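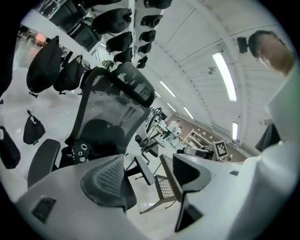

One owner wrote to Florside that the back of her chair would not hold upright after the first week, and asked if the lever was set wrong. In most cases it is the tension, so start with section 4.

## 4. Adjusting a mesh-back office chair

1. Sit with both feet flat on the floor and your hips against the backrest.
2. Set the seat height until your thighs are level.
3. Turn the tension knob under the seat clockwise for a firmer recline. Make half a turn, lean back, and try again.
4. Move the headrest so it meets the back of your head, not your neck.
5. Check that both armrests are tight. Use the hex key from the Pranora parts bag.

**Note:** On the Cemcombe model, the tension knob is on the left. Replacement armrest pads are part no. 3364.

**Caution:** Keep fingers clear of the hardware where the seat meets the back while the chair is reclining.

### 4.1 Care

- Vacuum the mesh with a soft brush. Do not use solvent.
- Tighten the backrest bolts after roughly 2,000 hours of use.
- Wipe woven seat panels on side chairs with a barely damp cloth and let them dry away from heaters.

For chairs bought before December, see the Qureshi supplement, form 893.

Revised 26 February 2025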